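Service Robotics, Unit 6: Can a machine do the chores yet?
Course notes, Margit Ljungberg

Please read these pages before the practical part. Unit 8 will come back to the same questions for the shop floor.

The short answer is: some chores, in some rooms. A robot vacuum has an easy life, for the floor is flat and dirt does not need to be held. Tidying a table is much harder. The machine must find each thing, decide how to take it, and let go of it in the right place. A towel changes its shape every time it is touched, and a light basket slides away when a finger pushes it.

One way to teach such work is to let people do it with the robot's fingers in their own hands. The person supplies the judgement, and the recorded movements are used later for training.

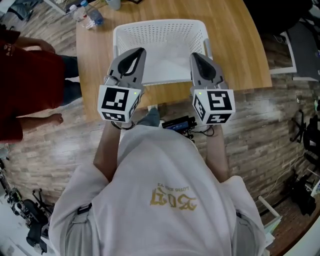 Fig. 3. Two hand-held grippers over an empty plastic basket. Note the square marker patterns below the jaws.

With two jaws per hand, many small habits of ours are lost. We cannot roll a thing between the fingers - we must put it down and take it again. Bendik Nygård asked his group in Drisholm to sort 12 socks in this manner, and most of them needed roughly three times longer than with bare hands.

For discussion: which chore in your own kitchen would you give to a machine first, and who would pay if it drops a plate?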